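Hortênsias que não morrem: notas para a fala de quarta-feira
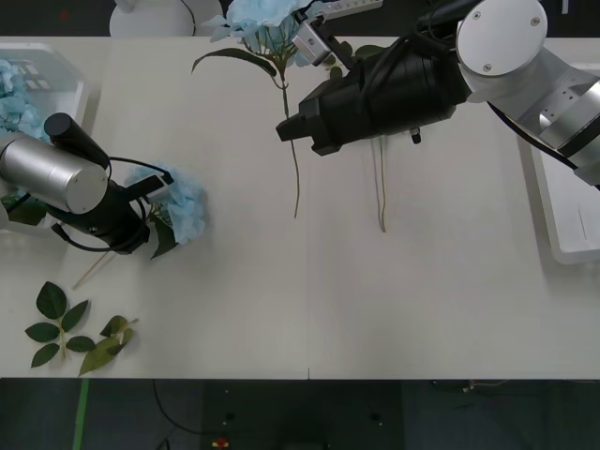

Lajos Pintér escreveu-me, ao ver o título, que flor artificial é para quem desistiu de ter sala e passou a ter showroom. Responder-lhe logo no início, com um sorriso. Ele vai estar sentado à frente e convém que se ria primeiro.

Abertura (devagar, há gente ainda a tirar o casaco)

Boa tarde. Venho defender uma flor que não cheira, não bebe e não murcha. Tenho parentes com menos qualidades.

Perguntar quem tem em casa uma flor artificial. Esperar. Levantam-se sempre poucas mãos, e depois, quando pergunto quem tem uma na casa de banho, levantam-se as outras.

Contar a história da loja Pascu: entrei para comprar um vaso e saí com 13 hastes de hortênsia e sem o vaso. Não alongar. Na última vez esta história durou mais do que a compra.

Primeiro ponto: porquê a hortênsia

A rosa artificial tem um problema: toda a gente já olhou para uma rosa de perto. Sabemos como é a pétala, e a imitação falha aos olhos de qualquer sobrinho. A hortênsia é uma multidão. Vemos uma bola azul-clara e damos o assunto por encerrado. Ninguém confere a assistência.

O azul-claro também ajuda. Na hortênsia verdadeira, a cor depende do solo, e já vi vizinhos cortarem relações por causa de um canteiro que ficou rosa. Na nossa, o azul depende da prateleira da loja. (Pausa. Se não rirem, seguir.)

Segundo ponto: desmontar antes de montar

Aqui falar mais baixo, porque é a parte útil.

A flor chega da caixa com um ar de quem viajou em classe económica. Separar tudo: cabeças para um lado, folhas para outro, pétalas caídas num tabuleiro. As pétalas guardam-se. Vão soltar-se mais, e um pingo de cola resolve.

Mesa clara, de preferência. Uma folha verde-escura perdida numa toalha estampada só volta a aparecer no Natal.

Depois abrir a cabeça com os dedos, de baixo para cima, até perder a forma da caixa. Vapor, se estiver muito amassada, mas só se o tecido aguentar; experimentar primeiro numa pétala solta. Eu não experimentei e tenho em casa uma hortênsia que parece uma alface. Mostrar a alface (saco azul, debaixo da mesa).

Terceiro ponto: as folhas

É nas folhas que se denuncia a fraude. Nas hortênsias a sério elas crescem aos pares, frente a frente, com a borda serrilhada. Se o raminho já traz essa disposição, não mexer. Se traz folhas espetadas ao acaso, corrigir.

Misturar verdes. Um raminho escuro ao lado de outro mais amarelado faz mais pela credibilidade do que a cabeça mais cara do catálogo. Uma planta com as folhas todas do mesmo verde é uma planta com assessoria de imprensa.

Deixar cair uma folha. Uma folha virada para baixo, logo a seguir à flor, dá peso à cabeça e cansaço ao conjunto. O cansaço convence muito.

Demonstração: peço alguém da plateia. Se se oferecer a senhora que veio no ano passado, aceitar, mas ficar com a tesoura do meu lado.

Quarto ponto: o vaso

Boca estreita e número pequeno. Com 2 cabeças num gargalo apertado já há arranjo; a terceira começa a pedir opinião às outras.

Alturas diferentes, sempre. Cortar as hastes na diagonal é indispensável nas flores vivas e, nestas, puro teatro. Eu corto na diagonal.

Água no vaso transparente? Vão perguntar. A minha resposta é que não, embora já o tenha feito para receber a minha sogra, que as elogiou e me recomendou mudar a água.

Quinto ponto: o pó

Aqui o Lajos tem razão, e digo-o em voz alta uma vez. Uma flor artificial com pó é mais triste do que uma flor morta, porque a morta ao menos teve uma vida. Pincel macio, de quinze em quinze dias. Secador no frio, de longe. Em dezembro, guardar as hortênsias numa caixa e pôr azevinho, para que as visitas sintam a passagem das estações.

Perguntas

Se perguntarem por preços, remeter para a folha junto à porta. Se perguntarem por orquídeas, fingir que acabou o tempo.

Devolver a alface ao saco antes de sair da sala.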